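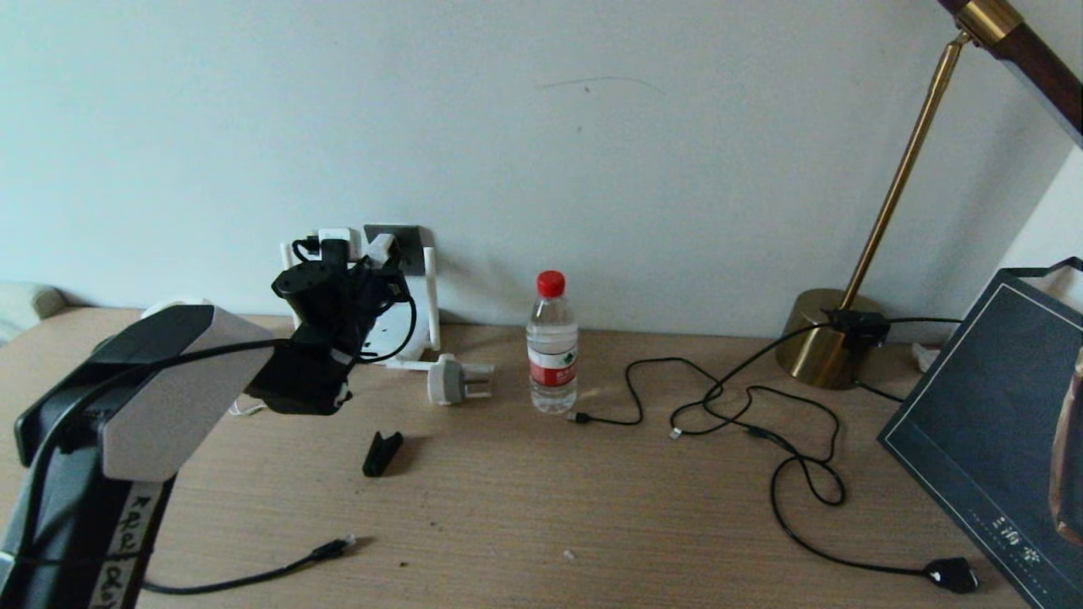 4.2 Comparing the two grippers on a cluttered desk

Having settled on the arm, we were left with the question that had been nagging at us since March, namely whether the Junberg gripper was really worth its extra weight over the smaller Vonine. Bench tests had told us a good deal about closing force, but rather little about how either would cope with the sort of desk that people keep at home, where cords wander about and small things end up beside tall ones.

We therefore ran 200 trials with each gripper, all on desks that we had been careful not to tidy. Figure 3 gives a fair idea of the setting: a black gripper near a wall outlet, with a plug adapter, a capped water bottle, a small black clip and a good many loops of black cord lying on the wood. Aarti Prajapati drew up the task list, and we are grateful to her for insisting on the clips and connectors, which we had at first been tempted to leave out.

Bottles gave neither gripper much trouble. Thin cables were another matter – the Junberg's wider fingers tended to push a cord along the desk before closing on it, and in roughly 25 trials they closed on nothing at all. The Vonine did better here, though it was slower to line up and needed a second attempt more often than we had hoped.

We should say a word about the controller too. Both grippers were driven through Skedwood with the same speed limits, and we kept the approach height fixed at 2 cm above the target. A lower approach might well have helped the Junberg with flat objects, and we come back to this in Section 5.

Figure 3. Desk setting for the gripper comparison, with the arm at the left and a brass lamp at the right.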